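스테칸세(Stekance) 하천변 공공공간 조성사업 중간보고서
제출처: 두만(Duman) 도시환경기금 사업관리팀
작성: 플레보프(Plevov) 조경설계사무소
작성일: 2023년 4월 17일

1. 보고 범위

본 보고서는 지난 보고 이후 진행된 설계, 현장조사, 주민 의견 수렴, 인허가 협의의 내용을 정리한 것이다. 예산 집행 내역은 별도 양식으로 제출하였으며, 본문에서는 설계 내용에 영향을 준 항목만 언급한다. 대상지는 스테칸세 구시가지 남쪽의 옛 하역장 부지와 여기에 이어지는 제방 산책로이다. 데레미네(Deremine) 지구와 연결되는 보행교 하부 공간은 지난 협의에서 사업 범위에 추가되었고, 이번 보고부터 함께 다룬다.

2. 진행 현황 요약

기본설계는 완료되어 승인을 받았고 현재 실시설계 단계이다. 포장, 배수, 식재의 세 분야 가운데 포장과 배수 도면은 내부 검토를 마쳤다. 식재 도면은 토양 분석 결과를 반영하느라 계획보다 늦어지고 있다. 조명과 전기 설비는 외부 협력업체가 작성 중이며 1차 도면을 받은 상태이다. 구조물 가운데 계단식 호안의 구조계산은 끝났고, 보행교 하부의 옹벽 보강은 추가 조사가 필요하다.

전체 일정은 당초 계획 대비 2주 지연되었다. 지연의 원인은 아래 3항에 적은 매설물 조사이다. 착공 목표 시점인 8월은 현재로서는 유지할 수 있다고 판단한다. 다만 이는 6항의 하천 점용 협의가 제때 마무리되는 것을 전제로 한다.

3. 현장조사

3.1 매설물
하역장 부지 북측에서 시에서 제공한 도면에 표시되지 않은 배수관이 확인되었다. 관은 현재 사용되지 않는 것으로 상하수도 부서에서 회신을 받았으나, 상류 쪽 연결부가 막혀 있는지는 문서로 확인되지 않았다. 관내 촬영 조사를 추가로 의뢰하였고, 결과가 나올 때까지 해당 구간의 기초 도면은 확정하지 않기로 하였다. 관을 철거하지 않고 존치할 경우 중앙 잔디마당의 빗물 저류층을 서쪽으로 옮겨야 한다. 두 경우의 도면을 모두 준비하고 있다.

3.2 기존 포장석
하역장의 화강석 포장은 대부분 재사용이 가능한 상태이다. 표면 마모가 심한 구간은 선착장 경사로 주변에 집중되어 있다. 이 구간의 돌은 뒤집어 쓰거나 절단하여 경계석으로 전용한다. 하역용 궤도의 잔존 부분은 제자리에 두고 양옆 포장의 높이를 궤도에 맞춘다. 휠체어와 유아차의 바퀴가 궤도 홈에 빠질 수 있다는 지적이 접근성 검토에서 나왔으므로, 주 보행동선이 교차하는 부분은 홈을 메우는 상세를 적용한다.

3.3 토양
시료는 부지 전역에서 채취하였다. 옛 창고 자리의 표토에서 유류 성분이 검출되었으나 치환 없이 식재가 불가능한 수준은 아니라는 분석기관의 의견이 있었다. 설계팀은 이 구역에 큰키나무를 심지 않고 포장 면적을 늘리는 방안과, 표토를 걷어내고 원안대로 식재하는 방안을 비교하였다. 그늘이 부족하다는 주민 의견이 많아 후자를 택하였다. 처리 비용은 예비비 안에서 충당할 수 있다.

3.4 수목
현장의 기존 수목은 58주이다. 수목 진단 결과에 따라 제방 위의 버드나무 열식은 전부 존치한다. 창고 벽에 붙어 자란 개체들은 뿌리가 기초를 밀고 있어 제거 대상에 포함하였다. 존치 수목 주변에는 공사 중 울타리를 설치하고, 수관 폭 안쪽으로는 중장비 진입과 자재 적치를 금지하는 조항을 시방서에 넣었다.

4. 설계 변경 사항

4.1 강변 계단
기본설계의 계단은 수면까지 일직선으로 내려가는 형태였다. 하천 관리 부서는 홍수 시 부유물이 계단 모서리에 걸릴 가능성을 지적하였다. 이에 따라 하단부의 돌출을 줄이고 양 끝을 제방 경사면 안으로 물렸다. 앉을 수 있는 길이는 줄었지만 중간 단의 폭을 넓혀 전체 이용 면적은 비슷하게 유지된다. 난간은 상단부와 경사로 쪽에만 설치한다.

4.2 보행교 하부
데레미네 쪽에서 내려오는 경사로는 기존 위치가 너무 가팔라 무장애 기준을 충족하지 못한다. 경사로를 한 번 꺾어 길이를 확보하고, 꺾이는 지점에 쉼터를 둔다. 교각 사이의 공간은 비를 피할 수 있는 유일한 장소이므로 특정 용도를 고정하지 않고 평평한 포장과 전기 인입만 제공한다. 주말 장터와 소규모 공연에 쓰고 싶다는 의견이 있었고, 이에 대한 운영 규정은 시 문화 부서가 작성하기로 하였다.

4.3 벤치와 시설물
시설물은 기성품과 제작품을 섞어 쓴다. 제방 산책로에는 시에서 이미 관리하고 있는 표준형 벤치를 배치하여 부품 수급을 단순하게 하였다. 하역장 마당의 긴 벤치는 제작품이며, 상판은 목재, 하부는 재사용 화강석이다. 등받이와 팔걸이가 있는 좌석을 늘려 달라는 요청에 따라 전체 좌석 중 해당 좌석의 비율을 높였다. 음수대는 2개소로 계획하였고, 하나는 놀이공간 옆, 다른 하나는 경사로 쉼터 옆이다.

4.4 조명
산책로 조명은 수면 쪽으로 빛이 새지 않도록 차광판이 있는 등기구로 바꾸었다. 강변에서 박쥐가 관찰된다는 생태조사 의견을 반영한 것이다. 하역장 마당은 자정 이후 조도를 낮추되 완전히 끄지는 않는다. 보행교 하부는 안전에 대한 우려가 가장 많이 제기된 곳이므로 낮 시간에도 일정 밝기를 유지한다.

5. 주민 의견 수렴

설명회와 현장 답사를 진행하였고 서면 의견도 접수하였다. 설명회에서는 도면과 모형을 함께 두고 참석자가 직접 메모를 붙이도록 하였다. 답사는 오후와 저녁으로 나누어 진행하여 직장이 있는 주민도 참여할 수 있게 하였다.

가장 많이 나온 주제는 주차였다. 사업으로 하역장 안의 비공식 주차가 없어지는 데 대한 반대가 있었다. 설계팀은 부지 안에 주차장을 다시 두지 않는다는 기존 방침을 설명하였고, 시 교통 부서는 인접 도로의 노상주차 구획을 재조정하는 안을 검토 중이다. 장애인 주차구획과 상가 하역 공간은 진입부에 유지된다. 이 부분의 최종 배치는 아직 합의되지 않았으며 상인 측과 한 차례 더 만날 예정이다.

두 번째로 많은 의견은 유지관리에 관한 것이었다. 과거 제방에 설치된 화분과 분수가 방치된 경험 때문에 새 시설도 같은 결과가 되지 않겠느냐는 질문이 반복되었다. 이에 따라 고정식 화분은 계획에서 제외하고 모든 식재를 지면에 직접 하며, 분수는 두지 않는다. 유지관리 계획서에는 작업별 담당 부서와 연간 횟수를 명시한다.

청소년 이용자들은 공을 찰 수 있는 단단한 바닥과 야간에 머물 수 있는 장소를 요청하였다. 잔디마당 동쪽의 포장 면을 비워 두고 이동식 골대를 놓을 수 있도록 하였다. 인접 주택에서는 소음을 우려하여 반대 의견을 냈다. 마당의 위치를 주택에서 먼 쪽으로 옮겼으나 이견이 완전히 해소된 것은 아니다.

반려견 구역은 찬반이 비슷하게 갈렸다. 별도 울타리 구역은 이번 사업에 포함하지 않고, 제방 동쪽 끝의 유보지를 향후 검토 대상으로 남겨 둔다.

6. 인허가 및 협의

하천 점용 허가는 보완 서류를 제출하고 회신을 기다리고 있다. 보완 요구는 수위 상승 시 시설물의 부력 검토와 공사 중 임시 물막이 계획에 관한 것이었다. 문화유산 부서는 궤도와 계선주의 존치 방침에 동의하였고, 안내판 문안을 사전에 제출할 것을 조건으로 달았다. 창고 외벽의 옛 상호는 세척만 하고 다시 칠하지 않는다.
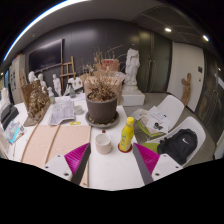 소방 부서와의 협의에서는 차량 진입로의 회전반경이 문제가 되었다. 북측 진입부의 볼라드 배치를 조정하고 일부를 탈착식으로 변경하여 조건을 맞추었다. 탈착식 볼라드의 열쇠 관리 방식은 시 시설관리 부서와 소방 부서가 정하기로 하였다. 교통 부서와는 강변로 횡단보도의 위치를 협의 중이다. 설계팀은 계단 상단과 바로 이어지는 위치를 제안하였으나 버스 정류장과의 간격 문제로 결론이 나지 않았다.

7. 위험 요소

가. 미확인 배수관: 상류 연결부가 살아 있는 것으로 확인되면 우회 관로가 필요하다. 이 경우 토목 공사비가 늘고 초기 공정의 순서를 바꾸어야 한다.

나. 하천 점용 허가: 회신이 늦어질 경우 강변 계단을 분리하여 후속 공정으로 돌리고 하역장 마당부터 착공하는 방안을 준비하였다. 분리 발주가 아니라 같은 계약 안에서 공정을 나누는 방식이다.

다. 목재 수급: 벤치 상판용 목재의 납기가 길어졌다. 같은 등급의 대체 수종을 시방서에 병기하였다. 색과 결의 차이가 있으므로 한 벤치 안에서 수종을 섞지 않도록 규정한다.

라. 식재 시기: 착공이 늦어지면 가을 식재 기간을 놓칠 수 있다. 큰키나무는 농장에서 미리 지정해 두었고, 지정 수목의 보관 기간을 다음 봄까지 연장할 수 있다는 확인을 받았다.

마. 주차 합의: 상인 측과의 협의가 길어질 경우에도 실시설계 도면의 제출에는 영향이 없다. 다만 진입부 포장은 합의 이후에 확정한다.

8. 예산 관련 참고

포장석 재사용으로 절감된 금액은 표토 처리와 접근성 개선에 배정하였다. 예비비 비율은 공사비의 15퍼센트로 책정되어 있으며 현재까지 집행 확정된 항목은 표토 처리뿐이다. 배수관 우회가 필요해질 경우의 금액은 관내 촬영 결과가 나온 뒤 산정하여 별도로 보고한다. 기금의 지원금은 승인된 용도에만 사용되었고 항목 간 전용은 없었다. 보행교 하부의 추가 범위에 대한 설계비는 시 예산으로 지급된다.

9. 다음 보고 기간의 작업

- 식재 도면 완료 및 수목 규격표 확정
- 배수관 촬영 결과에 따른 기초 도면 확정
- 옹벽 보강부 추가 조사와 구조계산
- 상인 측과의 진입부 배치 협의
- 횡단보도 위치에 대한 교통 부서 협의 종결
- 안내판 문안 초안 제출
- 포장 시험 시공 구간 설치 및 현장 확인
- 유지관리 계획서 초안을 시 시설관리 부서에 송부

시험 시공은 하역장 서쪽 모서리에서 실시한다. 재사용 화강석의 줄눈 폭과 궤도 옆 마감, 홈을 메운 교차부를 한 구간 안에서 확인할 수 있는 위치이다. 접근성 검토에 참여한 이용자 단체에 현장 확인을 요청할 계획이며, 줄눈 폭은 그 의견을 받은 뒤 결정한다.

10. 기금 측에 요청하는 사항

첫째, 지연된 일정에 맞추어 실시설계 납품 기한의 조정을 승인해 주기 바란다. 수정 공정표를 첨부하였다. 둘째, 보행교 하부의 추가 범위가 지원 협약서의 사업 구역도에 반영되도록 구역도 교체를 요청한다. 지원금의 증액은 요청하지 않는다. 셋째, 현장 안내판에 들어갈 기금 명칭의 표기와 로고 사용 기준을 보내 주기 바란다. 문화유산 부서에 문안과 배치를 함께 제출해야 하므로 다음 보고 이전에 필요하다.

첨부 목록
1. 수정 공정표
2. 포장 및 배수 실시설계 도면
3. 토양 분석 결과서
4. 수목 진단서 및 존치 수목 위치도
5. 주민 의견 정리표
6. 사업 구역도(변경안)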